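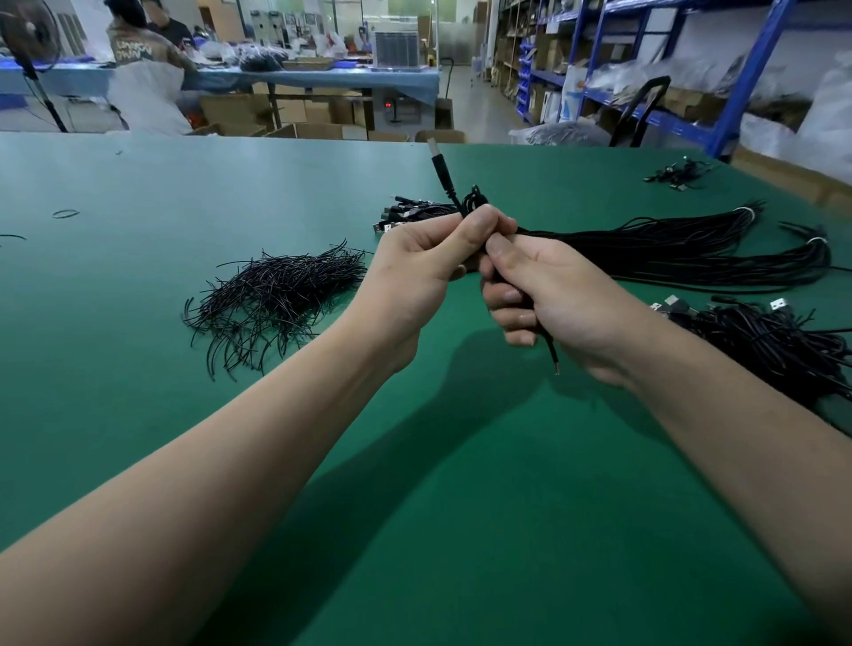 Melquiades Zamudio objected, on reading our first draft, that a cable kit should be judged by what it leaves for the operator to do, and that its pick rate on loose parts says little about that. We took the point and rewrote the section around the remaining hand work.

Figure 3. Hand work on USB cables. A cable with a USB-A plug is held in both hands; a bundle secured with white twist ties lies to the right, and loose short wires to the left.

4.2 Scope of the kit

The Tatau kit is sold as an add-on for small arms already in use on assembly lines. It comes with a two-finger gripper, an overhead camera, a mounting plate and a licence for the Ilance planning software. The supplier lists three tasks: picking a single cable from a pile, turning the plug to a set direction, and laying the cable in a tray. Bundling and tying are not offered, and neither is any work on stripped ends.

These limits matter for the kind of bench in Figure 3. Cables there lie in piles, with plugs and wires close together, and the piles differ from one part of the table to another. Both hands are on the one cable. A single gripper has to set a cable down before it can change its grip, and this takes up much of the cycle time reported below.

4.3 Trial

We ran the kit at the Sandoval test bench in March, using black USB cables with one end stripped. Of 1652 attempted picks, 461 ended with more than one cable in the gripper. Most of these happened when the pile had been tipped straight from the bag. Spreading the pile by hand first helped, but the operator then had to stay at the bench, and we did not count those runs as unattended.

Plug direction was less of a problem. The camera found the metal tip reliably on a matte surface and less reliably under strong overhead light. We changed the exposure setting once, on the supplier's advice, and left it alone after that.

Set-up took 6 hours, including calibration. The manual, written by Tolletti, covers the mounting plate well but gives no procedure for recalibrating after the camera is bumped. We had to do this twice, and the time is not included in the set-up figure.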